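Teaching by the handful

At Keltum's hall in Graritz, the lessons are given with a pair of hand-held grippers. Annick Millet's team recorded 387 of them in January, most under a minute long, with the demonstrator picking up a soft toy and putting it down again.
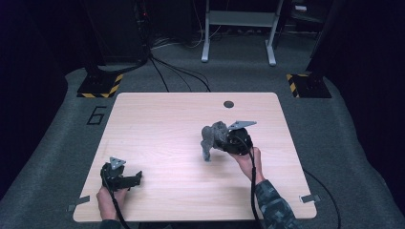
Leif Nørgaard would sooner have people drive the arm by remote control, and said that a person's wrist gets into positions the arm will never reach. Millet accepts the point. Her team threw out 88 recordings on those grounds and kept the rest.

Each gripper records its own close view as well. Between pickups the demonstrators are told to open the fingers fully and pause over the bare wood, so that every lesson starts alike.
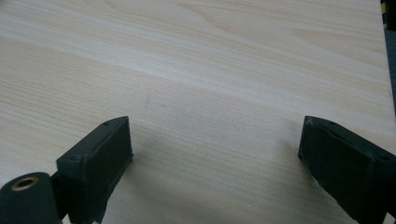 What the arm makes of it

Training takes a night. Kirsten Hafþórsson runs the arm next morning on toys it has no recordings of, and long ears still give it trouble. Millet wants 540 lessons before anyone tries cloth.

Contact the features desk | © Juhl | Back to top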